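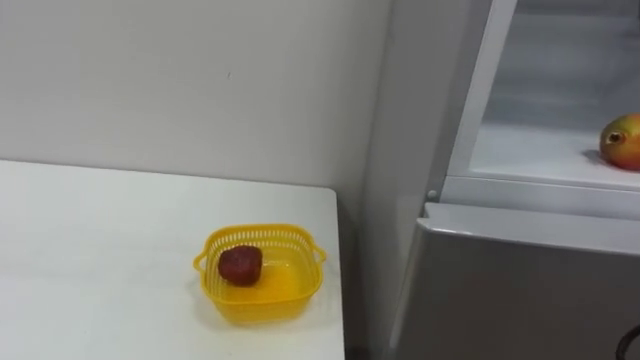 Library hours go back to council in January

Brudwood Town Council put off a vote on the branch library's opening hours at its last meeting of the year, after members disagreed over which set of visitor figures they were supposed to be using. The item will come back in January. Until then the branch keeps its present hours, including the two late evenings.

The proposal came from the town's finance office in November. It would close the Bimutstead Road branch at 5 p.m. every day, end the late evenings and move one full-time post to the main library. The saving on staff was not in dispute. What the council could not settle was how many people use the branch after 5, and whether the main library could take them.

The finance report gave 3,021 evening visits for the year. Library manager Mei-kuen Hung told the meeting that the number came from the door counter, which was out of service for part of the spring, and that her own staff's desk records pointed to a higher figure. She did not offer one. Council member Beat Kälin asked why the gap in the door count was not mentioned in the report. The finance office said it had used the numbers it was given and had not been told of the fault.

That exchange took up most of an hour. Kälin then moved to postpone, and the motion passed without a roll call. Council chair Rhiannon Lougher said she would have preferred to vote but could see there was no majority either way.

What residents said

Public comment came before the debate and ran long. Speakers were held to 3 minutes each, and most used all of it.

Yao-tsung Leung, who lives two streets from the branch, said his children do their homework there because the apartment is too noisy, and that the last bus from the main library leaves before he gets off work. He asked whether anyone had looked at the bus schedule. The answer was no. Lougher asked the transit office to send a copy to all members before January.

Another speaker supported the change. She said the town had put off harder decisions than this one and that she would rather see the money go to the roof at the main library, where the reading room has had buckets out since the fall. A third wanted the late evenings kept but cut to one, with the branch opening an hour later in the morning to make up the difference. Two council members said afterward that they were interested in that idea, though it was never moved as an amendment.

A petition with 276 signatures was handed to the town clerk. It asks for no change to hours until the end of the current budget year. The clerk will check the addresses, as petitions only count toward a required hearing if the signers live in town. She expects to be done before the January agenda goes out.

The Triantafyllou Room

Part of the disagreement is about a room and has little to do with books. The Triantafyllou Room, at the back of the branch, was paid for with a private gift when the building was put up, and the gift agreement says it must be open to community groups "in the evening hours." The town attorney was asked what that means if the building closes at 5. Her view, given verbally, was that the town could meet the terms by letting groups in with a key. Hung said she would not be comfortable with that unless a member of staff was on site, and that the alarm system covers the whole building, so the room cannot be opened alone.

The attorney will put her opinion in writing. Hsiu-ying Tsai, who runs the evening English class in the room, said her group has 24 students enrolled and a waiting list, and has been offered space at the Erkcombe school for the spring. She has not accepted it. The school charges for the room and asks for a commitment through June, and she does not want to sign up and then find the branch has stayed open after all. She asked the council for an answer by the middle of January. Lougher said she could not promise that.

Other business

The council approved the snow removal contract with the same firm as last winter, at a slightly higher hourly rate. The parking change on Erkcombe Street was approved on second reading and takes effect when the signs go up. A request to rename the small park behind the fire station was sent back to the parks office, which had not yet contacted the neighbors.

The minutes of the November meeting were corrected to show that Kälin was present - he had been listed as absent - and then approved.

Before the next meeting

Written comments on library hours can be left at the town clerk's counter or at either library desk. Comments already sent in do not need to be sent again; they stay with the item. The clerk asks that people include a street address. Anyone who wants to speak in January needs to sign up before the meeting opens, and the sign-up sheet is outside the council room, on the left.

The revised finance report, with the desk records included, is to be posted on the town website one week before the meeting. Paper copies will be at the branch.

Brudwood Civic Newsletter, December 2022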